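3.2 Participants and task environment

Recruitment took place at two sites, Wosley and Asgate, using the standing panel maintained by each site. Respondents were eligible if they had normal or corrected vision, reported no injury to either wrist or shoulder in the previous year, and had not taken part in the pilot. A total of 80 respondents met these conditions. Seven were excluded before analysis, five for incomplete logs and two for failing the attention check, leaving 73 in the final sample. The sites did not differ in age or in self-reported handedness, and site is therefore not carried as a factor in the main model. It is retained as a random intercept.

The judgment task follows the design of the Solberg reach estimation battery, with two changes. First, the response scale was widened from 5 points to a continuous slider, which removes the ceiling effect seen in the pilot for near targets. Second, the fixation interval was set to 700 ms on all trials. In the original battery this interval was varied, and the variation was confounded with block order.

On each trial the respondent viewed a still view of a tabletop and rated how comfortable it would be to press or grasp a named target from a seated position. Ratings were given without a time limit, but respondents were told to answer on first impression. Targets differed in distance from the table edge and in how much of their outline was hidden by larger objects nearby. We refer to the second variable as crowding. It was coded from the stimulus geometry and not from respondent reports, so that it could be entered as a predictor without circularity.

Stimuli were rendered in the Sivari package with lighting and surface finish held constant within a block. Rendered material was preferred to photographs for the usual reason: object position can be changed while all other properties of the view are preserved. Figure 4 shows a small red push-button on a white tabletop and a cabinet at the left.

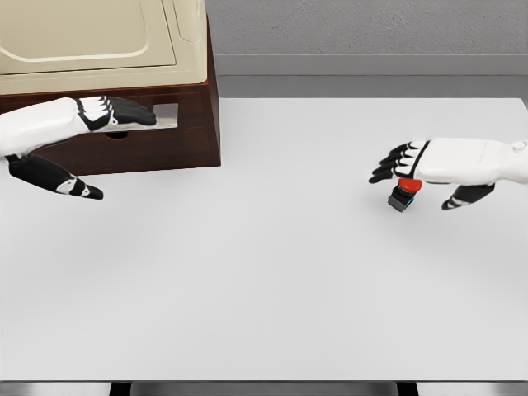 Figure 4. Rendered tabletop view with a push-button device and a cabinet.

Crowding and distance were only weakly correlated across the full set, and the variance inflation factors for the two predictors were low enough that no residualization was applied. Ratings were converted to within-respondent z scores before modeling. This step removes individual differences in slider use, which were large in the pilot, at the cost of any between-person comparison of absolute comfort. Such comparisons are outside the scope of the present study.

Mixed models were fitted with distance, crowding and their interaction as fixed effects, and with by-respondent slopes for distance. A model with by-respondent slopes for crowding as well did not converge and is not reported. Trials with response times more than three standard deviations above the respondent's own mean were dropped. Repeating the analysis with these trials included left the sign and order of the estimates unchanged.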